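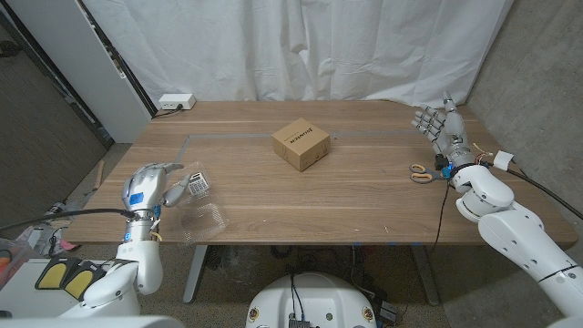 # Skaltodano table-top set

Home | Files | Tasks | Licence | Contact

Student project, robotics club, second year of running. This card covers the April release. The earlier release used a different table layout and should not be mixed with it.

## What it is

Recordings of a two-armed robot with humanoid hands, driven by club members, handling small everyday things on a wooden table. The view is from the robot's head. The task family is called Sasta in the file names and the control code is Jorer, kept in its own repository.

Objects in this release include a small cardboard box, a calculator in a clear plastic clamshell and a pair of scissors with orange-and-grey handles.

## Tasks

There are 4 tasks:

- `sasta_reach`: move one hand to a named object and stop
- `sasta_lift`: pick the object up and hold it
- `sasta_zone`: put the object down inside the grey tape
- `sasta_pass`: hand over from left to right

The tape lines are the reference for `sasta_zone`. An object touching the tape counts as outside.

## Files

52 episodes, one folder each. Every folder holds the head video, joint positions for both arms and hands, and a `notes.txt` written by whoever was driving. Episodes run for up to 5 minutes. Driver names have been replaced with letters.

Load one with:

 python read_episode.py --folder ep_017

Joint angles are in radians. Hand values go from 0 (open) to 1 (closed).

## Known problems

- The calculator packaging reflects the lights and the Abbasi tracker loses it at some angles. Labels for those stretches were done by hand.
- Left and right thumb values are swapped in `ep_009`. Fixed in the reader, not in the raw file.
- Two folders have no notes.
- `sasta_pass` has far fewer episodes than the other tasks. Please don't report a score on it alone.

## Use

Free for teaching and club work. If you use it in a report, cite it as "Skaltodano table-top set, April release". Send corrections through the Contact page and give the episode number.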